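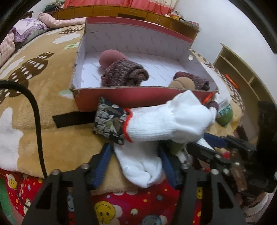
Dzene Hand-Held Gripper Pair
Hudwood / Teaching Tools / Hand-Held

Item no. 1641
Sold as a pair, left and right
Page updated 1 Aug 2019

If you have ever tried to teach a robot arm to tidy up by typing in one position after another, you will know how long an afternoon can get. We have spent plenty of those afternoons ourselves, and the Dzene pair grew out of them. You hold one gripper in each hand, you do the job the way you would do it at home or on the shop floor, and the little camera on each tool records what the fingers were up to. Later on, your arm gets to learn from the recording, and you have your afternoon back!

Dzene is built for soft, everyday things that don't hold still: socks, towels, bread rolls, bags of screws, the sort of stuff that changes shape when you look at it. The two fingers close together on a linkage, and each one has a ribbed blue pad that gives a little under pressure. We tried a good many pads before settling on these (there is a drawer of the others here in Clorkport, and it is a full drawer). The ribs help with knits in particular, which like to slide off anything smooth.

People often ask whether they should buy one gripper or two. We only sell the pair, and after a few sessions most customers see why. One hand brings the item over while the other steadies something, or gets hold of the next piece. You already work that way without thinking, and a recording made with both hands keeps that natural rhythm in it. 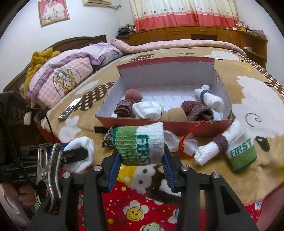 Packing rolled socks into an open box with two hand-held grippers.

A sock box is the first job we suggest to new owners, by the way. Roll the socks first, set them out on a bed or a table, and put them in one at a time. Mix your fabrics if you can - a fuzzy knit and a thin smooth sock ask for quite different grips, and you want both in your recordings. Change the starting layout between runs, even when you have found one you like. We record 53 runs of a job before we start training on it, and then we go back and add more wherever the arm looks unsure of itself.

What comes in the carton
Left gripper and right gripper, with cameras fitted
Two cables
One set of spare blue pads
Pad key and a small bag of pivot pins
Printed guide, 28 pages, with the setup steps in large type
Susorar recording software, one seat

About the software
Susorar lines up the two camera views and the finger opening on one timeline, so you can scrub through a run and throw out the ones where you sneezed or dropped something on the floor. (Do keep a few of the drops where you picked the thing up again. They are useful.) It also has a live mode, in which the pair steers two arms by remote control, finger for finger. Live mode needs the arm bridge, sold separately, and we would kindly ask you to read that chapter of the guide before you switch it on.

Care
Wipe the pads with a damp cloth and let them dry in the open air. Lint from wool and fleece builds up between the ribs, and a soft toothbrush gets it out nicely. Keep the cables behind your wrists while you work, with enough slack to reach the far side of the job. Pads are changed by hand with the key in the carton; the February batch and everything after it uses the same pad size.

Ordering and schools
Orders ship from our Clorkport workshop within 10 working days. Teaching labs and evening classes can ask for the class bundle, which adds extra pads and more Susorar seats. If you're not sure the pair will suit your task, write to the Hudwood desk and tell us what you want to pick up and where you want it to go. We're glad to talk it over, and if a simpler tool would do the job, we'll tell you that too.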